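Home Brewing and Fermenting, Evening Course
Notes for Session 2: Keeping Things Clean
Tutor: Ryszard Zalewska

Welcome back, everyone, and thank you for such a cheerful first night! I promised we'd get to the ginger beer, and we will, but first we need to spend a good while on washing up (I know, I know). Most of the sour or musty batches I've tasted over the years came down to a bit of gunk left somewhere, usually inside a tap or under a lid.

Please keep two words apart in your head. Cleaning is getting the muck off. Sanitising is what you do afterwards, to knock back the wild yeasts and bacteria you can't see. Sanitiser doesn't work well through a layer of old sediment, so the order matters.

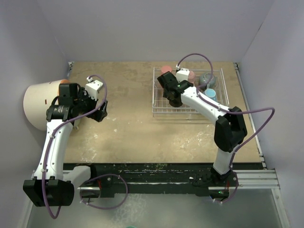 For cleaning, use warm water and an unscented cleaner, and go easy on scouring pads. Plastic scratches very easily, and scratches are a lovely home for bacteria. Bogdan Duda, who taught this course before me, soaked his gear for 60 minutes and never hurried it, and I've come round to his way of doing things.

Draining is the part people skip. Tip everything so the water can find its own way out, and leave the lids off until you're ready to fill. A big cream-coloured tub lying on its side, like the one at the left of the tabletop, is the sort of position I mean, though I'd give it a slight tilt towards the open end as well.
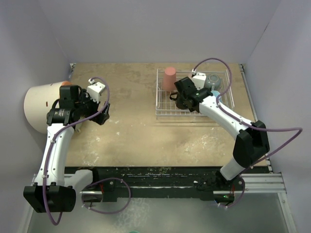
Sanitiser goes on last, just before you fill, and please follow the label on your own bottle for the strength. No-rinse types are handy, but do check that yours is one.

For next time: read the yeast handout, and bring a clean jar with a lid that holds 2 litres. We start at 8 as usual, and the kettle will be on beforehand if you'd like a cuppa and a natter.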